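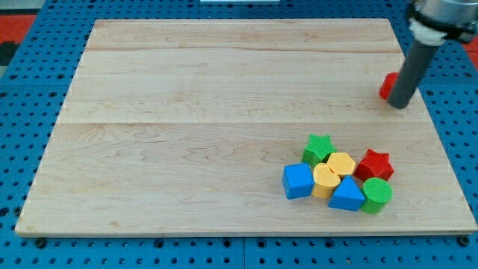 The pre-match check at Bretel Hall has to be finished before the doors open to players, and the floor is always done first. Start at the fire exit end and walk the length of the court in overlapping strips, looking ahead of your feet. The playing surface is maple, and people new to the check tend to write up every line they see. Some lines belong there. The maple board in the photo has one thin seam near its far edge and a clearer one closer in, with pink and honey streaks and a few dark wavy patches in the grain. Streaks and color changes like those do not go on the sheet. Neither does a seam, as long as it is tight and level. Write it up if you can feel a step with your fingertips, if a coin edge drops in, or if the boards on either side move when you stand on them.

Print this page | E-mail this page

PRE-MATCH HALL CHECK: FUTSAL
Used for all Laltero League home matches and for cup ties played at Bretel

Mark each line OK, FIX or STOP. FIX means it can be played on but needs a work slip. STOP means no play on the court until the duty manager has signed it off.

1. PLAYING SURFACE

1.1 Floor swept full length, including behind both goals. OK
Comment: Dry mop only. The wet mop left streaks in front of the home bench last season and it took two sweeps to get rid of the slip.

1.2 No raised edges, splinters or popped nails. FIX
Comment: One short edge lifting near the scorer's table, outside the touchline. Taped. Chu Flooring has the slip and will look at it when they come for the annual sanding quote.

1.3 No standing water, drips or condensation. OK
Comment: Check again at halftime if the outside doors have been propped open. The corner under the old skylight is where it shows up.

1.4 Court lines readable, tape down flat. OK
Comment: The badminton tape was left down again. Pull it up before warm-up. It is close in color to the futsal penalty area line and the officials have complained before.

1.5 Floor sockets closed and flush. OK
Comment: The volleyball socket cap at center court is stiff. Turn it until it clicks. If it will not click, mark STOP.

2. GOALS

2.1 Both goals anchored. OK
Comment: Push the crossbar backward and forward with both hands. Do not hang from it to test it. If there is any lift at the back of the frame, the goal is not anchored, whatever the strap looks like.

2.2 Nets attached, no holes, no loose cord on the floor. FIX
Comment: Small hole low on the left side of the north goal. Tied up with cord. Replacement net is on order, reference 283.

2.3 Posts free of sharp edges and old tape. OK

2.4 Spare goals chained to the wall. OK
Comment: Chained, but the padlock key was missing from the hook. It was in the first aid drawer. Please put it back on the hook.

3. WALLS AND RUN-OFF

3.1 Wall pads in place behind both goals. OK
Comment: The pad nearest the fire door slides to the right over the course of a match. Reset it at halftime.

3.2 Run-off clear of benches, bags, ball carts and spare chairs. FIX
Comment: Away team bags were on the touchline during the evening match. Ask them to use the shelf. This was raised with the league and they agree it is the home club's job to ask.

3.3 Radiator covers screwed down. OK
Comment: These covers are as old as the building, which dates from 1899, and the screws work loose. Hand-check every one.

4. LIGHTS AND OVERHEAD

4.1 All court lights on and steady. FIX
Comment: One flickering over the south penalty area. Playable. It needs the tower, so it will wait until the hall is closed for the Plimow Cup break.

4.2 Basketball hoops raised and locked. OK
Comment: Lock with the crank and then remove the crank. It was left in the winch twice in June.

4.3 Divider curtain fully up, cord tied off above head height. OK

5. SPECTATORS AND EXITS

5.1 Both fire exits unlocked and opened once from the inside. OK

5.2 Bleachers pulled out and locked. OK
Comment: Walk the front row and put your full weight on each section. The limit on the sign is 182 people seated. Once the seats are full, stop letting people in. They cannot stand along the touchline, even for a cup tie.

5.3 Aisles and steps clear, handrails firm. OK
Comment: Top handrail on the left has some play in it but is inside what the building inspector allowed. Note any change.

6. FIRST AID

6.1 Kit stocked and sealed. FIX
Comment: Seal broken, cold packs low. Four left in the box. Take more from the office before kickoff.

6.2 Defibrillator showing a green light. OK

6.3 Stretcher route from court to parking lot clear. OK
Comment: Move the drinks table if it has crept back toward the side door.

GENERAL COMMENTS

The check was done on time and the match went ahead. No STOP items. The sheet goes in the tray behind the front desk, and a copy goes to the league with the team sheets.

For visiting clubs: shoes worn outside are not to be worn on the court. There is a bench in the hallway for changing. Non-marking soles only, and that includes coaches and anyone carrying water bottles on.

If something breaks during play, tell the timekeeper, who will stop the clock. Work slips can be filled in afterward.

4 comments | 283 shares

Print this page | E-mail this page

Related
Laltero League: ground rules for home clubs
Plimow Cup draw and tip sheet for hosts
How to anchor a portable futsal goal
Bretel Hall closing dates and court hire
Work slip form (blank)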